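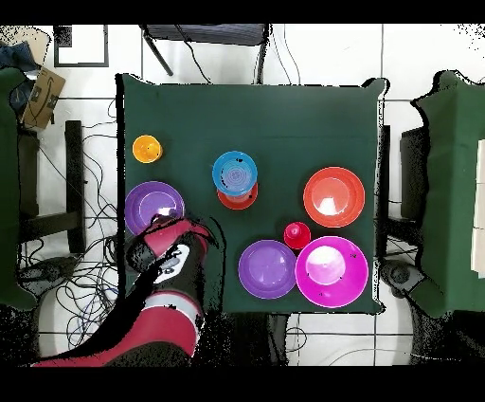
How to get to an away match at Flistham

Wunard play at Flistham every season, and every season people write to us with the same questions. I have made this journey nine times, so I put the steps in one page. It is written for supporters who travel by train and buy their own ticket.

Step 1. Check your membership number

The away allocation is small: 892 seats last season and 868 this season. Members can buy first. Your number is on the back of your card and in the email you received in September. If you cannot find it, write to the club office before the sale opens, as they answer slowly on the morning of the sale.

Step 2. Buy the ticket

The sale opens at 10 am on the club website. Log in ten minutes earlier and stay on the page. Choose "Away matches", then "Flistham", then the type of ticket. Children under 12 need their own ticket, also if they sit on your knees. Please check the name before you pay – a wrong name can be changed only at the office window.

Step 3. Plan the train

There is no direct train from Wunard. You must change at Cirkstead, where the platform for Flistham is on the other side of the footbridge. Give yourself at least 15 minutes for the change. I once tried it with six and I missed the first goal.

The last train back leaves Flistham at 10.20 pm. For an evening match this is enough, but not if there is extra time in the cup. In this case look for a seat on the supporters' coach.

Step 4. Walk to the ground

From the station turn left and follow the canal until the second bridge. Cross it and you will see the floodlights. The walk takes 20 minutes. The away entrance is in the Coelho Stand, which is the small one behind the goal, with gates 1 to 4. The whole ground holds 3650, so the queues are short until half an hour before kick-off.

Step 5. At the gate

Have your ticket open on the phone, or printed. Large bags are not allowed and there is no place to leave them. Small bottles are fine without the cap.

The stand has a roof only over the back rows – if rain is expected, come early and go up.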